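Skurar öffnet am Mittwoch: Auspacken, sortieren, einräumen

Skikport, im April – Ich freue mich riesig: Am Mittwoch um 10 Uhr mache ich meinen Laden Skurar auf! 70 Quadratmeter für alles, was ein Zuhause ordentlicher macht. Gerade wird noch ausgepackt, und in Folie steckt hier wirklich viel, mit Etikett und QR-Codes drauf.
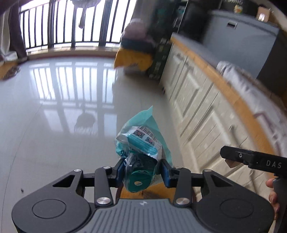 Holz und viel Licht

Neben Rollen und Päckchen gibt es bei mir Einzelteile aus Holz, gern auch geschwungen. Am liebsten schaue ich sie mir am hohen Fenster an – da sieht man jede Kante. 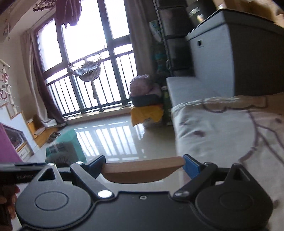
Zur Eröffnung liegen 500 Gutscheine bereit, einlösbar auch bei Zorard in Sedgwick. Kommt vorbei, ich räume bis dahin weiter!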